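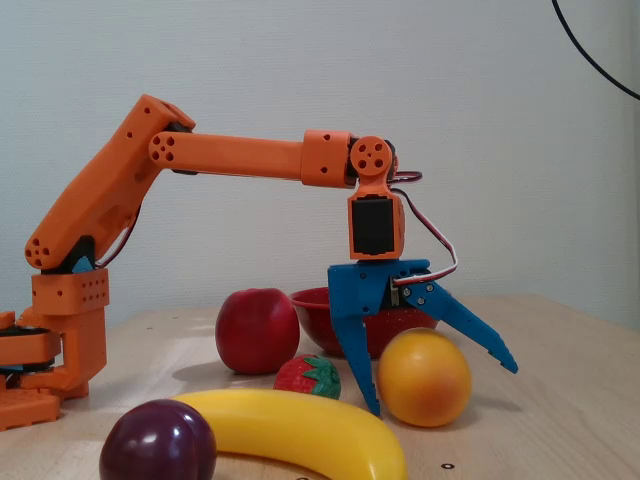

I finished Edeltraud Strebel's Gestberg on the ferry this week, all 242 pages of it, and then went back and read the first chapter again at home.

It's a memoir of a village school, told mostly through the books in its one cupboard. There were 50 of them when she arrived as a pupil, and she can still name most of the titles. The chapter on her teacher, Miss Kälin, is the best thing in it. Kälin read aloud every afternoon in winter and would stop in the middle of a sentence when the bell went.

I was less keen on the second half. Strebel moves to the city, gets a job at a magazine called Fundus, and the writing turns into a list of lunches. I skipped seven pages near the end and didn't feel I'd missed much.

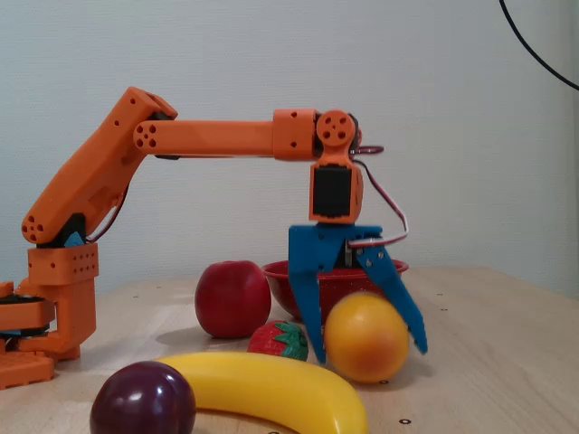
Nives Sartori wrote to me that I was being unfair to the lunches, and that the one with the retired proofreader was her favourite part of the book. She has read it twice, so I've gone back to that chapter. The proofreader is good. I still think the rest could have been cut.

The library at Mornden has a copy if you don't want to buy it. Mine is lent out until July.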